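Notes on the evening numeracy course, second half

The adult numeracy course at Nestham runs for 32 hours, split into weekly evening sessions, and I have now taught it through twice. The syllabus assumes learners who left school without a maths certificate. In practice the group is mixed, and the first session goes on placement.
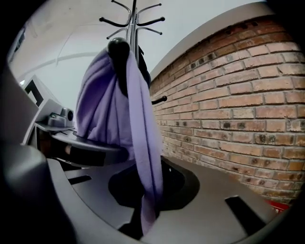 Placement uses a paper test marked out of 70. I dropped the online version in June as it timed out on the slower machines and lost the working, and the working is what I mark from. Fractions separate the group faster than anything else. I teach them with cloth: a length of lavender-purple fabric like the one draped over the black hook can be folded in halves, then quarters, then eighths, and learners who freeze at a printed fraction will fold without hesitation. Thirds take longer. Burgi Koller showed me a method with two overlapping folds, adjusted until the edges meet, and I have used it ever since.

Ratio comes next, then percentages. I keep percentages until after ratio, against the order in the Planthorpe handbook (page 111), and have had fewer learners adding 20 per cent and then taking 20 per cent off to get back to the start.
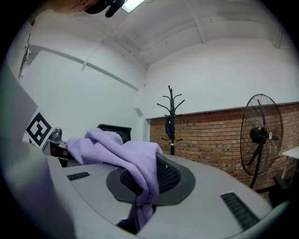 Nestham, Wednesday, November 8, 2023

The revised worksheets are finished. The set now covers 300 questions, graded by step count. Roswitha Koller checked the answers and found two errors in the unit conversion section, both mine, both involving millilitres. Anyone using the earlier set should replace sheet four.

Sheets five to seven are unchanged. I still need a better question on compound interest.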